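4.3 Preparación y llenado de la botella

Esta sección se aplica a las botellas de plástico suministradas con el juego Durach para limpieza doméstica. Las piezas del cabezal pulverizador se describen en 4.5.

1. Retire el tapón y la arandela. Guarde la arandela aparte; no se suministra como recambio suelto.
2. Enjuague el interior con agua a temperatura ambiente. No utilice agua hirviendo.
3. Coloque la botella de pie y ponga el embudo en la boca.
4. Vierta primero el agua y después el concentrado Samura, en la proporción indicada en la tabla 6.
5. Deje libre el cuello de la botella. El nivel baja unos minutos después del llenado, cuando desaparece la espuma; no rellene para compensarlo.
6. Coloque la arandela y enrosque el tapón hasta notar resistencia.

PRECAUCIÓN: No mezcle concentrados distintos en una misma botella, aunque sean del mismo color.

Para las botellas de color opaco o translúcido, compruebe el nivel a contraluz antes de cerrar. Los puntos en relieve del cuerpo sirven de zona de agarre - no son una escala de llenado. Mantenga esa zona sin grasa ni restos de producto.

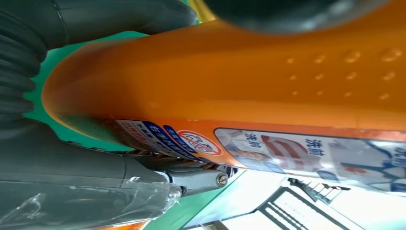 ¿Se puede guardar la botella tumbada una vez llena?
Solo durante el transporte y con el tapón enroscado a fondo. Para un almacenamiento de más de un día, guárdela de pie en la bandeja Tivholm o en un estante con reborde.

4.4 Etiquetado y conservación

1. Seque la superficie con un paño antes de aplicar cualquier etiqueta.
2. Pegue la etiqueta de contenido en la mitad inferior del cuerpo, sin tapar las etiquetas de origen.
3. Anote el producto y el mes de preparación (por ejemplo, enero). Use rotulador permanente.
4. Mantenga la botella lejos de radiadores y de la luz directa del sol.

Nota: si la etiqueta de origen está en un idioma que el usuario no lee, añada una traducción del nombre del producto y de las advertencias. La hoja de traducciones se solicita al distribuidor Bañez con la referencia 233.

ATENCIÓN: Deseche la botella si presenta grietas en la base o si la rosca no cierra. No la repare con adhesivo.

Revisión del texto: Tharushi Talukder. Para las juntas y arandelas, véase la página 116.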